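VINDITZ – The government of Vinditz has called back its ambassador from Kirnico for consultations after the Kirnico side closed the Galanis road crossing to residents who travel with the local permit, the foreign ministry informed in a written statement on 4 November 2023.

The permit is a small green booklet. It allows people who live in the villages on both sides of the Galanis valley to pass the border without a visa, for work, school, medical care and family visits. According to the register kept by the Vinditz border office, 2,000 such permits are valid at the moment. Of these, 740 belong to people who cross for their daily work.

In its statement, the ministry said that the closing of the crossing to permit holders "is in open contradiction to the border traffic agreement" and that it was done without the written notice which the agreement demands. It asked Kirnico to restore the former practice "immediately and without conditions."

The interior ministry of Kirnico rejected the criticism in the evening. It said the crossing is not closed, only that the permit is no more accepted there until the two sides agree on a new form of it. Travelers with a passport and a visa can pass as before, the ministry said, and trucks are not affected.

"We have asked for a safer document many times and received no answer," a spokesman for the ministry told reporters. "The present booklet has a photograph glued on paper. No serious country can guard its border with this."

Officials in Vinditz say they did answer. They showed to journalists a copy of a letter, sent in the spring, in which they propose that the cost of a new plastic card be divided between both governments according to the number of holders. Kirnico wants instead that each side pays an equal half. Most of the permit holders live in Vinditz, so the difference is of some importance to the smaller budget of Kirnico, and the question stayed open over the whole summer.
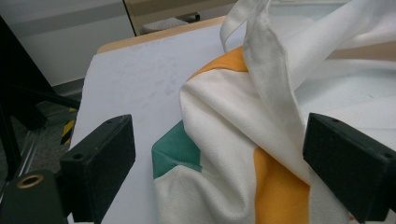 Tereza Halvani, Regional Affairs Correspondent

The border traffic agreement was signed when the two countries settled their line in the valley. That line cuts the town of Galanis from a good part of its fields and also from its hospital, which stands on the Kirnico side. For this reason the agreement contains a separate chapter on residents. It says that a permit can be refused to a single person, for a reason given in writing, but it does not speak about what happens if one side stops to accept the permits as a whole.

Lawyers of the two governments read this silence in different ways. In Vinditz they argue that what is not allowed in the text is forbidden. In Kirnico they point to a general article at the end, which lets each party take "necessary measures of a temporary nature" for the safety of its territory. The Vinditz side answers that this article was meant for epidemics and floods, and that it was used only in such cases until now.

At the crossing itself, the morning was quiet. A line of cars waited on the bridge, most of them with passengers who had heard about the change on the radio and came to see if it is true. Two guards went from window to window and explained the new order. Some drivers turned around at once. Others parked next to the customs building and made phone calls to their employers.

A nurse who lives in Galanis and works at the hospital across the river said she was sent back although she had shown her work contract. "I have a night shift and a day shift this week, and I don't know what I should tell them," she said. "By the other crossing it is a drive over the mountain. In winter that road is closed very often."

The hospital confirmed that a part of its staff could not come to work. It has moved planned operations to later dates and asked the doctors on the Kirnico side to take additional shifts. Emergency patients are still let through with an ambulance, the management said, under a separate protocol that the dispute does not touch.

The school in the valley has a similar problem. Children from the Vinditz side who attend classes in their mother tongue in Kirnico traveled every day by a common bus. The bus did not go. Parents were told that lessons will be sent to them by e-mail for the time being.

The largest private employer in the area, the sawmill and furniture company Gridwood, said it had stopped one of its production lines for lack of workers. The company has its plant in Kirnico, but many of its people come from the other bank. In a short note to its customers it wrote that orders already confirmed will be delivered, with a delay where it can't be avoided. The company did not comment on the political side of the matter.

Trade unions at the plant were less reserved. They asked both governments to let the employees pass on the basis of a list which the company would prepare each week. Kirnico did not refuse the idea, but the interior ministry said that such a list "cannot replace a travel document." The Vinditz labor ministry supports it as a solution for the first days only.

Relations between the neighbors have been cool since the last year, when Kirnico raised the fee for timber trucks and Vinditz replied with longer controls of fruit and vegetables. Both measures were withdrawn in the end. The joint commission for the border, which normally meets twice in a year, has not met since then. Each side says that it was waiting for the invitation of the other.

In Kirnico the opposition accused the government that it uses the permits to win votes before local elections. The government denied this. A member of the parliamentary committee on security, who belongs to the ruling party, said on public television that forged booklets had been found at the crossing in the past months. He did not say how many. The interior ministry did not publish a number either, and the border office in Vinditz says it was never informed about any such case, as the agreement would require.

In Vinditz, too, there is not full agreement on how to act. Two parties of the governing coalition wish to answer in the same manner and to stop accepting permits issued by Kirnico. The third party, which has most of its voters in the valley, is against it. Its deputies said in a joint declaration that the residents "should not pay two times for one mistake." For now, permits from the Kirnico side are still valid on the Vinditz bank, and the border office has no instruction to change this.

The mayor's office in Galanis opened an information desk for people who were sent back. It also collects the names of those who need to travel for medical treatment that does not count as an emergency, such as dialysis or chemotherapy, and hands them over to the consulate of Kirnico. The consulate promised to issue visas to these persons free of charge. In the afternoon the waiting room there was full, and applicants were given a number and asked to return the next day.

Farmers are the group that speaks loudest. Those with fields on the other side of the river are in the middle of late works, and animals have to be brought down from the pastures. The agreement lets them cross with tractors and livestock at 3 field gates outside the main crossing, but these gates are opened with the same permit. A farmers' association announced that its members will bring their tractors to the bridge if the gates are not open by the weekend. The police in Vinditz asked them to keep one lane free for ambulances.

Diplomats in the region believe that neither of the governments wants the quarrel to grow. The calling back of an ambassador for consultations is a clear sign of displeasure, but it is a mild one, and the embassy continues to work under the deputy. The ambassador of Kirnico stays at his post and was invited to the foreign ministry for a talk which, by the words of the ministry, was "open and polite."

Both sides also said that they are ready to meet. Vinditz offers a session of the joint commission in the coming days, on condition that the permits are accepted again before it starts. Kirnico proposes a date in December, when it says its technical experts will be finished with a sample of the new card, and it wants no conditions. A possible compromise, mentioned by an official who took part in the earlier talks, would be to accept the booklets until the end of the winter if the holders also carry an identity card.

The foreign ministry of Vinditz did not want to comment on this proposal. It said the residents will be informed about any change through the municipal offices and by notices at the crossing.

Related
Timber truck fee dropped after talks between Kirnico and Vinditz
Galanis hospital asks for more doctors before winter
What the border traffic agreement says about residents
Gridwood to widen its drying hall
Mountain road repairs delayed again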